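Cómo ordenar y conservar el calzado en invierno

258 compartidos
52 comentarios

Con las primeras lluvias de diciembre, el recibidor se llena de zapatos húmedos, cordones sueltos y plantillas que no terminan de secarse. Un par bien guardado dura varios inviernos. Uno metido en una bolsa de plástico cerrada puede coger moho antes de febrero.

Antes de guardar nada, cepille la suela en seco. El barro sale mejor cuando ya se ha endurecido – si se frota fresco, entra en las costuras. Después pase un paño apenas húmedo por el empeine y deje el zapato a la sombra, lejos del radiador. El calor directo agrieta la piel y despega las suelas.
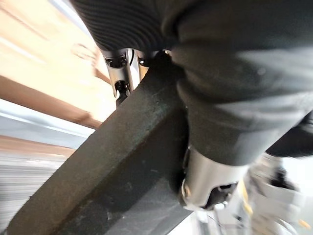

Piezas plateadas y un cable negro fino bajo una funda oscura acanalada.

Las plantillas se sacan siempre. Se lavan a mano con agua tibia y jabón neutro, se escurren sin retorcer y se secan en plano. Para el olor basta una cucharada de bicarbonato dentro del zapato durante una noche. Por la mañana se sacude bien, sobre todo en la puntera.

El papel de periódico absorbe mucha agua, pero hay que cambiarlo. En botas empapadas, cada 4 horas el primer día. En zapatos claros use papel de cocina, porque la tinta mancha el forro.
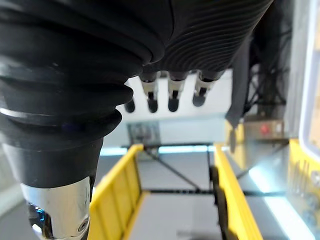
La goma se cuida de otra manera que la piel. Nada de betún ni de grasa: agua, una gota de jabón y secado al aire. La suciedad se queda en los pliegues, y en una superficie de anillos abultados como los de esa funda negra conviene usar un cepillo de dientes viejo y seguir cada surco. Las botas de agua se guardan de pie, sin doblar la caña, con un rollo de cartón dentro. Si aparece un velo blanquecino, unas gotas de silicona en un paño lo quitan.

Para el almacenaje, las bandejas de plástico con reborde recogen el agua y se lavan en la ducha. Un cartón en el fondo evita que la suela toque el charco; cámbielo cuando se ablande. Los zapatos de tela guardan mejor la forma con relleno en la puntera.
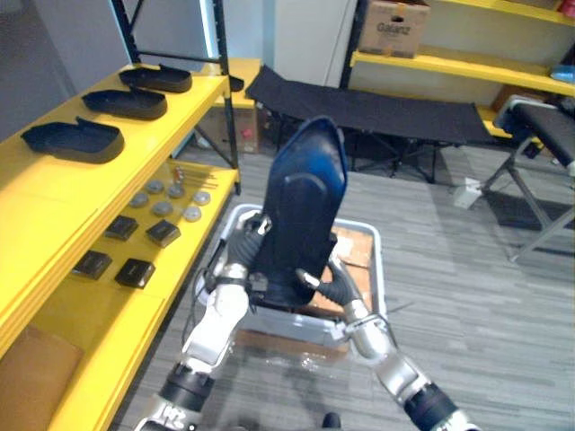
Pieza azul marino con forma de zapato, sobre una bandeja gris con cartón.

Deje los pares de diario en el estante más bajo y los de fiesta arriba, en cajas con un par de agujeros. Las botas pesadas, siempre al suelo.

1364 visitas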